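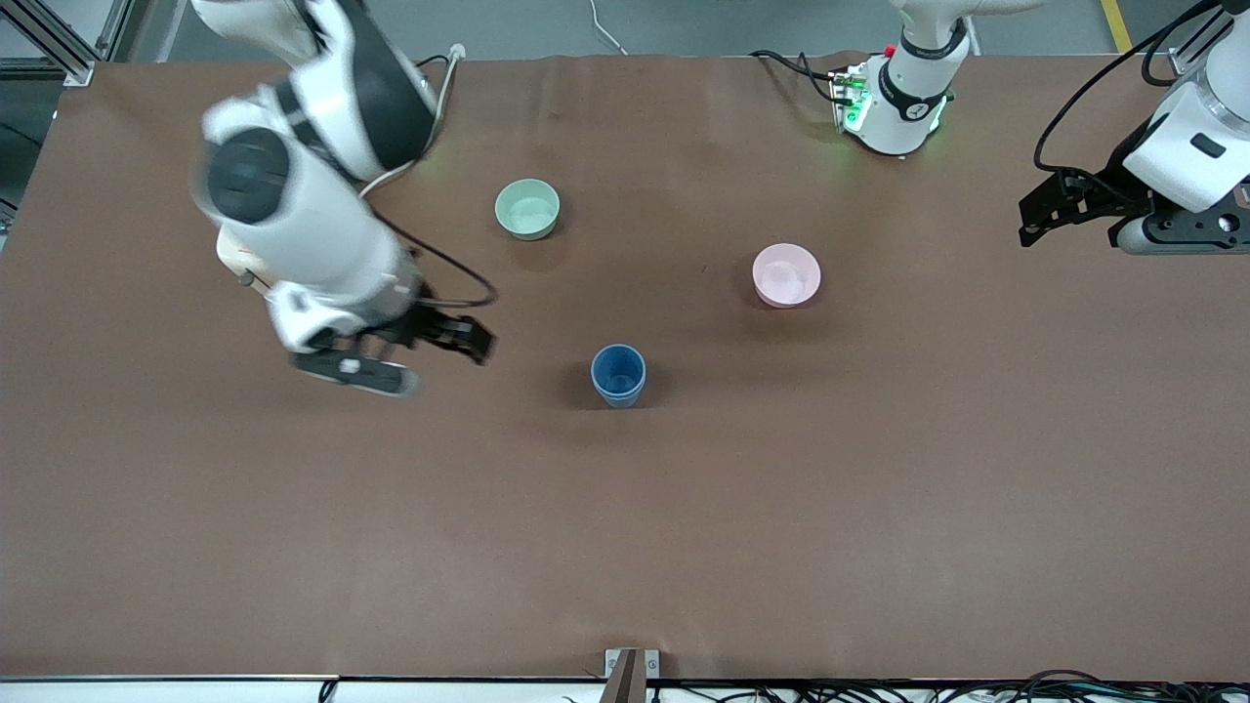 4.2 Choosing an approach for cups and bowls

The two arms share one policy, which we call Griseslow. At each step it takes the view from the fixed camera and the view from each wrist, along with the joint positions of both arms, and predicts a short run of motions. The first version gave all 3 views the same weight. It did well on bowls, where a grasp on any part of the rim is usually good enough, and poorly on cups lying on their sides, where the fingers have to line up with the opening or with the wall.

We changed two things. First, a small network, trained apart from the policy, marks the rim of each object in the wrist view and estimates which way the opening faces. Second, the weight given to the wrist view grows as the gripper gets closer to the target. Far from the object the policy depends mostly on the fixed camera to decide which arm should move. Close in, it depends mostly on the wrist.

Rims that overlap in the wrist view are the hardest case for the rim network. Figure 2 gives an instance. The near rim covers part of the far one, and the links of the gripper cover part of the near cup. Both cups are the same shade of blue, so color is no help in telling them apart. We train the network on partial arcs for this reason, and it must give each arc to one object before it estimates a direction.

Figure 2. Wrist view with two light-blue cups on their sides. The near rim overlaps the far rim.

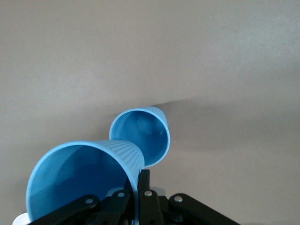

Doaa Abdel Rahman asked, on reading a draft of this section, whether the gain came from the rim network at all, given that the change in weighting might account for it alone. We ran the two changes separately to find out. The test set has 136 trials across 8 object layouts, and each trial starts from a layout the policy did not see in training. With the new weighting only, the policy failed mostly by closing on both walls where two cups touched. With the rim network only, it picked the correct cup more often but drifted in the last part of the approach. Neither version matched the full method on touching cups. On single cups the weighting alone did nearly as well as the full method, and for that case her objection holds.

Trials were scored by Nouhaila Zerouali from the fixed camera recordings. A trial counts as a success if the object leaves the table and stays in the fingers until the arm stops. Grasps that moved a neighboring object were still counted, and they are listed separately in the appendix.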